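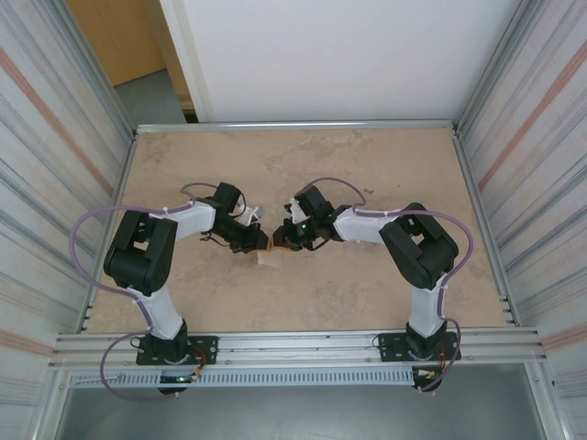 A small tan block on the mottled worktop.

Caring for a mottled worktop

A surface with many soft colours is kind to the eye, but it hides dirt well. I look at mine from a low side, near the window, before I take the cloth. 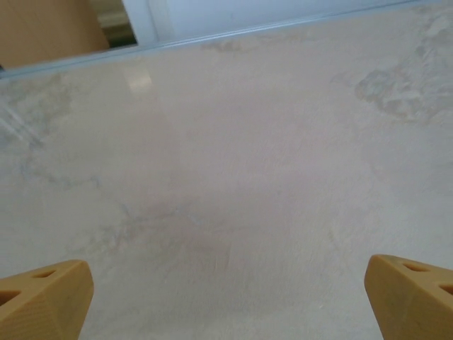

Cloudy patches and faint veins in the pale grey top.

Such veins do not go away with rubbing, so please leave them in peace. For dark smudges I use 3 drops of washing-up liquid in a bowl of warm water, and I let the wet cloth lie on the place for 8 minutes. Then I wipe gently in one direction and dry with an old towel.
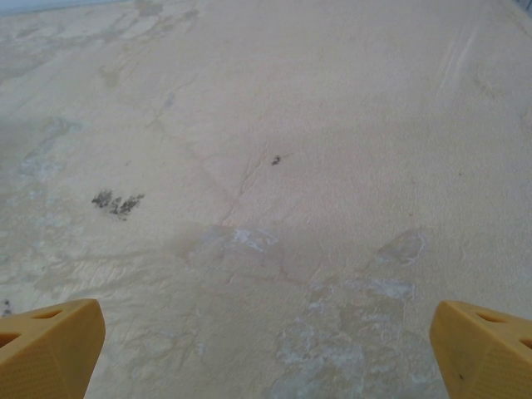 If the smudges stay

Repeat once on the next day. Do not use a wire sponge.

Othmane El-Sayed, Clelley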